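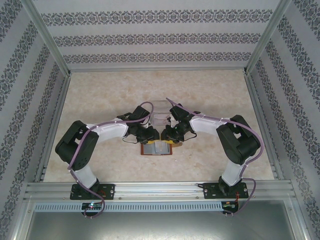 Acta de la reunión mensual de la sección de preparación, Wovik
Mes: septiembre. Inicio: 16:20 h.
Asistentes: turno de mañana, turno de tarde, jefatura de sección y delegación de personal.

1. Célula de dos brazos
La jefatura informa que la célula trabaja con carteras y tarjeteros del cliente Brevero. El ritmo es todavía lento, alrededor de 200 piezas por turno, y el objetivo no se modifica hasta la próxima reunión.

2. Puestos de trabajo
El turno de tarde pregunta si se suprimen puestos en la mesa manual. Se responde que no en este año. Dos personas pasan a supervisar la célula y conservan su categoría y su plus.

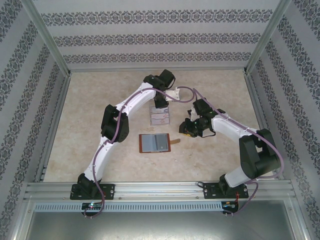
La delegación pide que este cambio conste por escrito, y así se acuerda. Pide también que la rotación sea cada 2 horas, porque mirar la máquina cansa de otra manera que coser o empaquetar. Queda pendiente.

3. Formación
La empresa Hiltano dará un curso de 20 horas, dentro de la jornada. El turno de mañana solicita el manual en español; el actual tiene 51 páginas y está solo en inglés.

4. Ruegos y preguntas
Se ruega no dejar vasos encima del armario eléctrico.

Se levanta la sesión a las 17:15 h.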